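Home Datasets Docs Changelog Contact

We use cookies to remember your settings. Accept Decline More information

Carar Wash Log – README

Maintainer: Firouzeh Rezaei
Release: February
Format: CSV, UTF-8, comma-separated
Licence: CC BY 4.0

Carar Wash Log is a table of domestic laundering records for knitted clothing. Each row describes one item going through one wash and, where recorded, one drying period. The table was compiled to study how flat measurements of small knits change over repeated washing at home, as distinct from laboratory testing under a fixed programme. 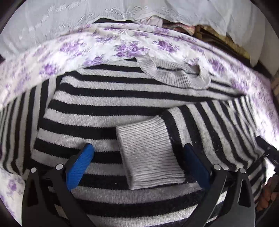
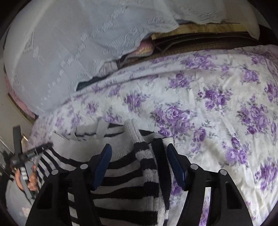
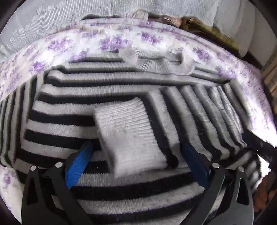 Contents

The release has 2,538 rows covering 280 items. An item keeps the same item_id for as long as it stays in the log. Pairs of socks are entered as one item, and both socks are measured; the mean goes into the table. Items that were lost, given away or cut up for cloths remain in the table up to their last wash.

Files

wash_log.csv – the main table
items.csv – one row per item, with fibre content and knit structure
households.csv – water hardness band and machine type for each household
codes.txt – lookup list for all coded columns

Main columns

item_id: joins to items.csv.
household_id: joins to households.csv.
wash_no: running number per item, starting at zero for the measurement before the first recorded wash.
programme_temp: temperature set on the dial, in degrees Celsius. This is the setting and not the temperature of the water. Cold washes are coded C.
spin: spin speed as set. Blank where the machine does not show one.
dry_method: L for line, F for flat, T for tumble, R for radiator or rack indoors.
length_mm, width_mm: flat measurements after drying.
pilling: grade given by eye against the printed card.
note: free text, lightly edited to remove names and addresses.

Collection

The log was kept in four households using a shared form. Measurements were taken on a flat surface with a steel rule, without stretching. Ribbed pieces were smoothed once by hand from cuff to toe, or hem to neck, and left to settle before measuring. Some early entries were measured with a cloth tape; they carry the flag tape=1 and should be left out of any work on small changes in width.

Fibre content was copied from the sewn-in label. Where the label was missing or had washed blank, the field is set to unknown. No fibre tests were carried out.

Processing

Paper forms were typed up at Odside and checked against the originals by a second reader. Disagreements were settled by going back to the form. Duplicate rows with the same item_id and wash_no were merged if identical and removed if not. Values in inches were converted to millimetres and rounded.

The conversion script is called ferkeck and is kept in the tools folder. It expects the raw forms in the older Trajkovski column order and will stop with an error if given the released table.

Known problems

– Hand washes have no usable temperature. They are coded H and the number is dropped.
– Pilling grades are not comparable between households. Use them within one household only.
– Detergent was recorded too unevenly to publish.
– Dark items are under-represented among the tumble-dried rows.
– Two items changed household during the log. Their household_id changes part way through, so do not assume it is constant within an item.

Suitable use

The table suits teaching and simple repeated-measures work. It does not support claims about any make of garment or machine, and makes were not recorded.

Corrections should be sent to the maintainer with the item_id and wash_no.

Comments

purlside
Is wash_no zero taken straight from the packet? Some of my own socks relax quite a bit overnight once the card is off.

F. Rezaei
Mostly, but several items were already in use when they joined the log. Check the worn column in items.csv.

tk_rows
The file opens with odd characters in the note column in my spreadsheet. Fixed by choosing UTF-8 on import.

hemline
Could the blank spin values be split into "not shown" and "not written down"?

F. Rezaei
Only for one household. I will add it to the next release – the other forms did not ask.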